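Thread count

Thread count is a number printed on the packaging of sheets, pillowcases and duvet covers. In its plain sense it is the number of threads running lengthwise (the warp) added to the number running crosswise (the weft) in one square inch of cloth. It is widely treated as a measure of quality. Whether it deserves that standing is doubtful, and much of what is said for it comes from people with sheets to sell.

Definition

To find a thread count, a tester lays a small magnifier over the cloth and counts the threads in each direction. Warp and weft don't have to be equal. A fabric with many more warp threads than weft threads can have the same total as a balanced one and feel quite different, a fact the single figure on the label does nothing to show.

The number says nothing about the fiber. Cotton, linen, polyester and blends can all be given a thread count, and comparing across them is close to meaningless. Linen yarn is usually thicker than the cotton yarn used in bedding, so linen sheets tend to have low counts and can outlast cotton sheets with much higher ones. Knit sheets, often sold as jersey, have no warp or weft at all and are normally described by weight. Flannel is usually described by weight too.

Multi-ply yarn and inflated counts

The best-known complaint about thread count concerns plied yarn. A plied yarn is made by twisting two or more thinner strands together. Once woven, it takes up one place in the cloth. Some sellers count it as one thread, which is the traditional method, and others count every strand inside it. By the second method a fabric of 250 two-ply yarns per square inch becomes a 500 thread count sheet, and four-ply yarns would turn the same cloth into a 1000 thread count sheet. The fabric has not changed.

Defenders of the second method say that plied yarn takes more material and that the buyer should be told about it. The buyer could be told just as well with the word "two-ply" on the label. That this wording is often missing from packages with very high numbers does not help the defense.

There is also a limit set by the loom and the yarn. Only so many threads fit in an inch before the cloth becomes stiff or the yarn has to be so fine that it is costly and hard to weave. Where exactly the limit lies is argued over, and mills with good equipment can go further than their critics admit. Still, a count above 600 at a bargain price should be read with care. Very fine single-ply cotton is expensive, and a cheap sheet is unlikely to be made of it.
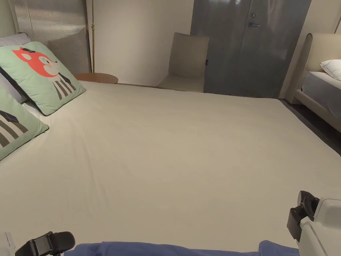

By Decha Bunnag
Home Textiles section | Last reviewed 5/13/26

Weave and finish

Most woven cotton sheets are either percale or sateen. Percale is a plain weave, each weft thread passing over one warp thread and under the next. It feels crisp and lets air through fairly well. Sateen floats several threads over one, leaving more yarn on the surface, and so it feels smoother and looks shinier. It also snags more easily. Twill, with its diagonal rib, is less common in bedding but does turn up.

Weave affects the feel of a sheet at least as much as the count does, and finish may matter more than either on the day of purchase. Mills singe off loose fibers, treat cotton with caustic soda to add luster (mercerizing), and apply softeners and resins. Softeners wash out. A sheet that feels silky in the store can feel ordinary after a month of laundering, and the claim that good cotton "gets softer with every wash" should be set against the fact that it also gets thinner. Resin finishes, sold as wrinkle-resistant or easy-care, last longer but can make the cloth less absorbent.

Fiber length

Longer cotton fibers can be spun into finer, stronger and smoother yarn with fewer loose ends, and fewer loose ends generally means less pilling. Many textile writers consider staple length a better guide than thread count. The trouble is that it is harder to check. A shopper with a magnifier and patience could at least attempt a thread count at home, but staple length has to be taken on trust or sent to a lab. Names suggesting a growing region have been used loosely, and a label may be accurate about a small share of the cotton in a blend and silent about the rest.

Use in marketing

Thread count became a selling point because it is a number, and shoppers can rank numbers without knowing anything about cloth. The range sold under the name Lirnik offers a fair sample of how this works. Its cheapest and dearest sheets were listed for a time with the same weave and the same fiber, separated only by the count and the price. The dearer set was later relabeled as two-ply. Kudum, a rival line, dropped the figure from its packaging and put the weight of the cloth there instead – a more useful fact, though one that few buyers know how to read.

Children's bedding is often sold on print alone, with the count in small type or left off. It is hard to call this a loss. Crib and toddler sheets are washed so often that seams and elastic tend to give out before the cloth does, and a fitted sheet with failed elastic is of little use at any thread count.

Comfort claims

Claims that a high count improves sleep are weakly supported at best. Comfort in bed depends on room temperature, blankets, sleepwear and the mattress, and it is difficult to separate the sheet from the rest. The textile writer Yeison Ayala arranged a trial in which 24 people handled unmarked cotton swatches and put them in order from lowest count to highest. Most placed a sateen swatch at the top although a percale swatch had the higher count. The trial was small and tested hands, which are not what most people sleep on. It does suggest that people who say they can feel the number may be feeling the weave.

Very dense fabric may also trap more heat. How much difference this makes with a comforter on top is less certain than the "cooling sheet" trade would like.

See also

Percale
Sateen
Mercerized cotton
Staple (textiles)
Pilling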